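Placement of a bottled water dispenser in a shared meeting room

Rorus Community Help > Offices and Shared Premises > Furniture and Equipment

Posted by Catinca Enache, 10th July

Our association leases a meeting room on the second floor of the Todorova building. The room contains a white table, several chairs and a top-loading water dispenser of the kind that takes a large inverted bottle. The dispenser is at present positioned beside the table. Members have requested that it remain within reach during meetings. The building management has asked us to confirm in writing that its position is suitable.

I would be grateful for guidance on the following matters. Is there a recommended clearance between a dispenser of this type and a table at which people are seated? Is it acceptable to keep cut flowers on the same table, given that place cards and printed papers are also laid out there? Finally, how often should the bottle and the tap be attended to when the room is used only for scheduled meetings?
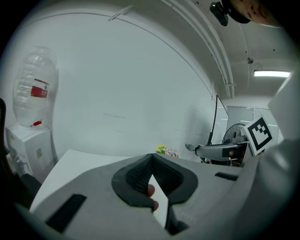

Meeting room, with the water dispenser and the table flowers.

The lease reference is 1561, should any reader be familiar with the standard terms for the building. I have read the general terms and found no mention of drinking water equipment.

3 replies

Radomir Kelmendi

I am not aware of a single prescribed distance. In the premises I administer, we require 800 mm of clear floor on the side from which the bottle is changed. A full bottle is heavy and awkward to lift, and the person changing it must be able to stand squarely in front of the cabinet. Chairs should be moved away before the bottle is replaced. Please also ensure that the tap faces an area where a person may stand with a cup without leaning over someone who is seated.

With regard to hygiene, the instructions supplied with your model take precedence. Where these have been lost, the bottle supplier will normally provide a copy on request. Our own practice is as follows:

The tap is wiped before each meeting.
An opened bottle is marked with the date and removed in accordance with the supplier's instructions.
The interior is sanitized every 6 months, and the visit is entered in the room log.
The cabinet is kept out of direct sunlight.

Flowers present no difficulty provided that the vase is stable. We place ours toward the far edge of the table and set out the cards and papers afterward.

Plirnow

Ask management. They always have a rule for it.

Girnesix

I concur with the first reply on clearance. I would add that the floor beneath the dispenser should be level and that any power cord should not cross a walkway. If yours is an unpowered unit, the second point does not apply.

For the written confirmation, a short letter should suffice. State the position of the dispenser, the name of the person responsible for cleaning it, and the intervals at which this is carried out. Our letter was accepted without amendment and is kept with the lease. We have 26 members and a similar room, and we have since added a small tray under the tap for drips.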